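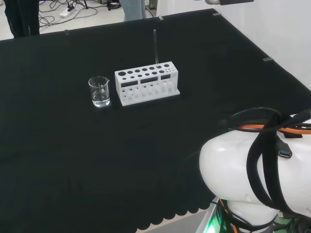

About Banlow

Banlow runs residential weeks for adults who would like to get on better with other people and have noticed that wishing hasn't done it. We meet in a former shooting lodge at Gristovdale, where the phone signal is poor and the porridge is taken seriously.

Kaiwen Zheng started the school after 37 consecutive Sunday evenings in a men's listening circle, during which, by his own account, he mostly waited for his turn. The first Banlow week was built around that confession. People paired off, one spoke, and the other had to wait a full 90 seconds before replying. Two couples stopped speaking altogether, one of them happily.

We have kept the waiting exercise and dropped the drumming.

What a week is like

You arrive on a Saturday and are given a room, a mug and a partner for the washing-up. Mornings are group sessions. Afternoons are for walking, napping or having the conversation you've been putting off since breakfast. Evenings are quiet, apart from the boiler. 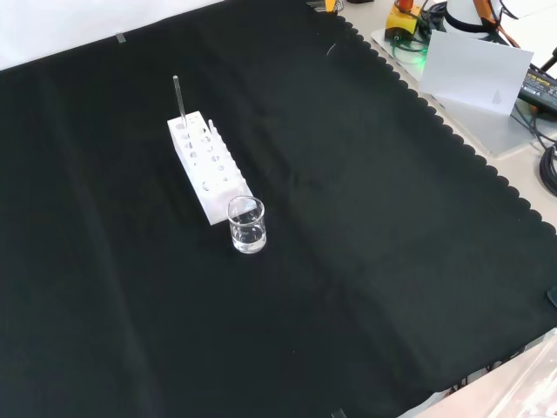
There is no eye-gazing before lunch. Hugs are asked for out loud and may be turned down without a speech. If you cry, someone will pass you a tissue and go back to their seat. If you don't cry, you haven't failed, whatever the person across the circle seems to be hinting.

Our Soliman course is for first-timers. Luterus is the longer one, for people who have done Soliman and want to argue with it. Couples are welcome on both but are put in separate groups until Wednesday, an arrangement that has had fewer complaints than you'd think.

Who comes

To date, 2,366 people have stayed with us. Teachers, plumbers, a good many nurses, one retired magistrate who keeps coming back and says he is only here for the hills. You don't need a spiritual practice or loose trousers.

Money

We are a small company with no guru and a large heating bill. Two places on each week go at half price to anyone who asks. You needn't tell us why, though people generally do, at length.

Bookings for the autumn weeks open in May.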